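Lists > Rivness Small Kitchens > Archive > Musty cups and hard water

From: Rosaire Hawthorne
Date: 2019-01-27
Re: Musty cups and hard water

Good evening to all,

I thank you for the many answers to my first message. I have tried several of your suggestions and I want to report on them, as I promised. English is my third language, so please ask if something is not clear.

For those who did not read the beginning: we moved in the fall to the old Gauthier building, on the north side, fourth floor. The kitchen has one window which opens only a little. Our cups began to smell like a cellar. They were washed well, with hot water, and put in the cabinet with the opening down, as my mother did it all her life. After two days in the cabinet, the tea had a taste.

My first idea was the soap. I changed to the Wunik one, without perfume, and the smell did not change at all. My second idea was the water. The city publishes the hardness on the bill, and ours says 260. This explains the white marks on the glasses and the gray ring in the kettle, but I do not think any more that it explains the smell.

So I came to the air. A cup which stands upside down on a flat shelf keeps its damp air inside. If it hangs, the air can go out from below, even with the opening down. I took the cups out of the cabinet for two weeks and let them hang. 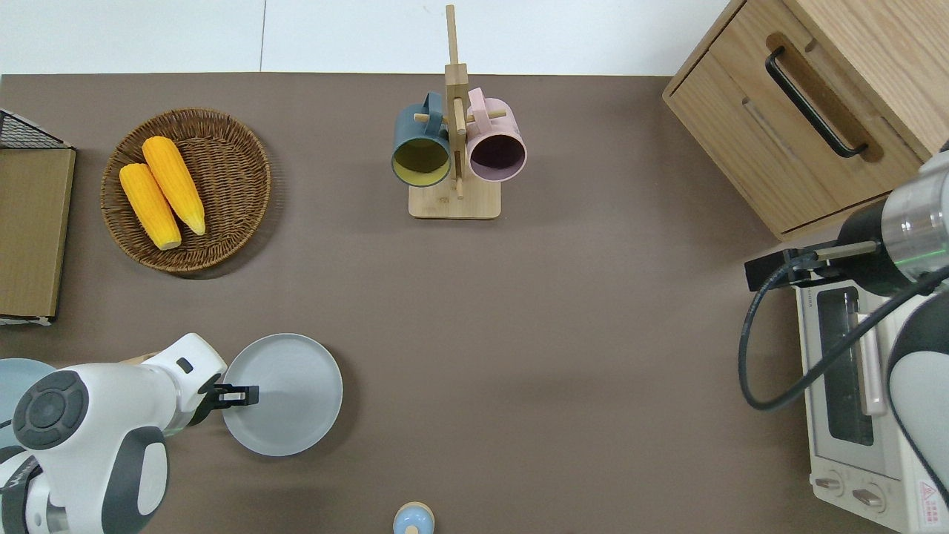 Colton Bergeron wrote:

> I wouldn't give up on the cabinet yet. Mine had the same smell and
> it was the shelf paper. Somebody had put down that plastic kind with
> the sticky back, years before I moved in, and the underside was black
> in the corners. I peeled it all off, washed the wood with vinegar,
> left the doors open over a long weekend and put nothing back in.
> Now the cups go in upside down like always and they're fine.
>
> As for hanging them, it works, but in my kitchen they get greasy.
> Depends how near the stove you are and how much you fry.
>
> Colton

Colton, you were right to make me look. We have this paper also. It was not black, but it was wet under the front edge, where I always put the cups which I was too impatient to dry. I removed it. It took me a full evening and a hair dryer for the glue. The vinegar I used with half water, and the wood became lighter by it, which my daughter Aaliyah does not like. She says it looks sick. I find it looks clean.

About the grease, we do not fry much. On a weekday it is soup or eggs. But I see what you mean, and I now rinse a hanging cup before I use it if it was there longer than three or four days.

A second thing I learned in these weeks is that the place for drying matters more than the kind of rack. At first I had our rack in the corner between the wall and the refrigerator, in the warm air, and I thought warm must be good. It was not. The air there does not move, and the plates at the back were still wet at breakfast. When I pulled the rack forward, by the length of my hand, they were dry before I went to bed. It costs me some space where I cut vegetables, and I have made peace with it.

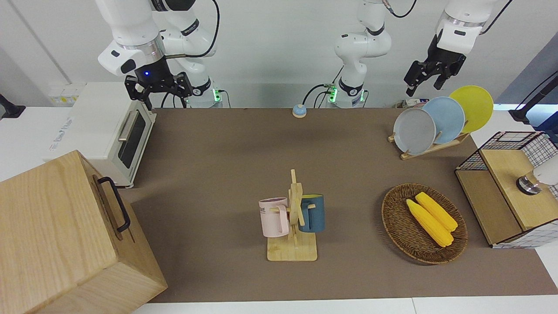 Towels and mats under the dishes are the next point, and here I disagree a little with the older messages in the archive. Many of you recommend a thick cotton towel. I used one all through the fall, and it was the towel that smelled first, before any cup did. It must be changed every day, and we do not have a washing machine in the apartment. I prefer now a flat mat which I can wipe. The brown one in the picture has a good shape for this, it covers the middle of the table and leaves the white edge free along the front and the sides. On a pale edge one sees immediately if water is running out, and one can wipe it before it goes under. Once a week I lift ours completely and let both sides get air. The first time that I did it, I found a spoon.

Darlene Vachon wrote to me privately about the price of racks. I looked at the Hodis store on the main street. The big steel one with two levels is 97 dollars, and for me this is too much for a thing that holds plates. I stayed with the one we had and bent two of the wires straight with pliers.

Now a question about food, which belongs to the same subject of damp air. We keep onions, potatoes and other vegetables on the counter. In a plastic bowl, the ones at the bottom become soft and wet. I moved everything into woven baskets in January, and it is better for the onions. For corn I am not sure. In my country we left the cobs in the leaves until the pot was boiling. Here I buy them often with the leaves already removed, and they seem to lose their sweetness quickly on the counter, basket or not.

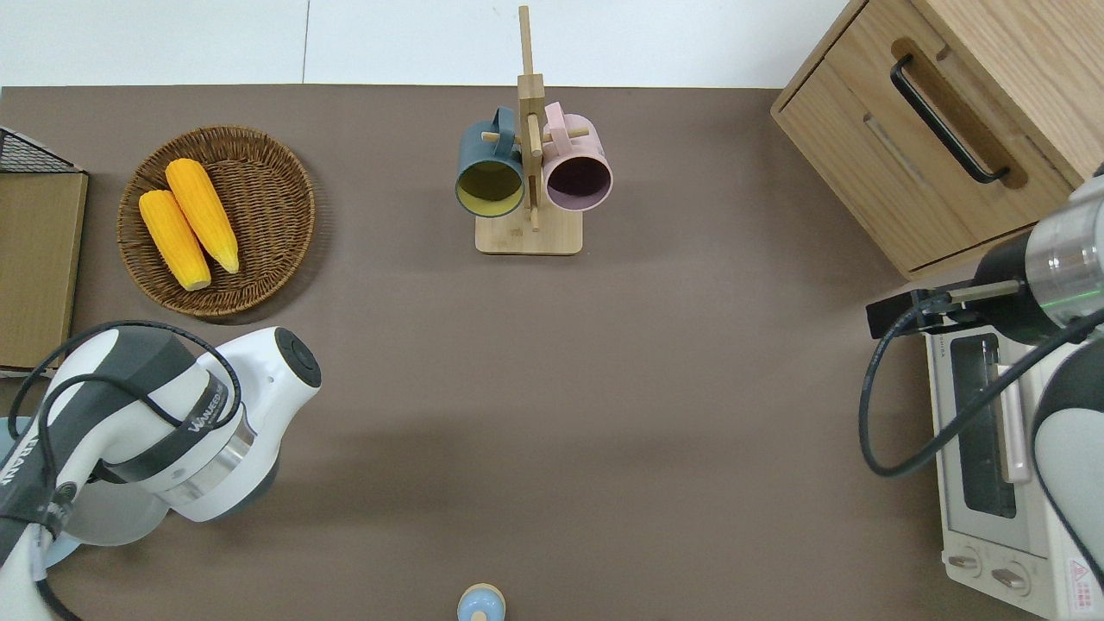 Two cobs in the round basket, mugs on their stand.

I would like to know how others do it. In the refrigerator, ours stay good for two days if I wrap them in a damp cloth, but then I have a damp cloth in the refrigerator, and I am back at the beginning of my problem.

The last thing is the plates. I used to stack them when they looked dry. Under the foot of a plate there is a ring without glaze, at least on ours, and this ring takes water and gives it back slowly. In the stack it has nowhere to go. I now leave the plates standing in the rack until the next meal, and only then I put them away, if I put them away at all.
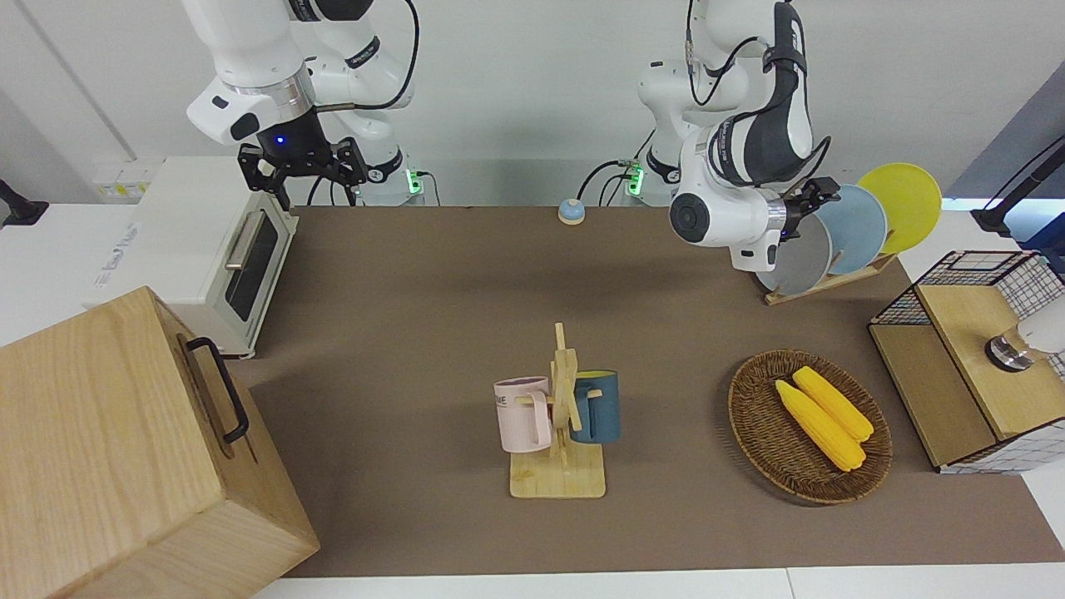 Brittany Bergeron asks whether it would not be easier to dry everything by hand directly and be finished with it, as her family always did, one washing and one with the towel. She also says that plates left out collect dust, and that a kitchen with dishes standing in it never feels done.

Brittany, I understand this, and with two persons at the sink it is a nice habit. But I wash late and alone, and Aaliyah is at her books. For the dust, I think a plate that is used every day has no time for it. The good plates, from my grandmother, I do dry by hand, and they are in the other room in a cupboard with a glass door, where there was never any smell.

One more request. The building manager says that a small fan can be put in the kitchen window, and that the other tenants of the 142 line (the apartments ending in this number on the old plan) have done it. If someone on the list has such a fan, please tell me if it makes noise in the night. My bed is on the other side of that wall.

With kind regards,
Rosaire Hawthorne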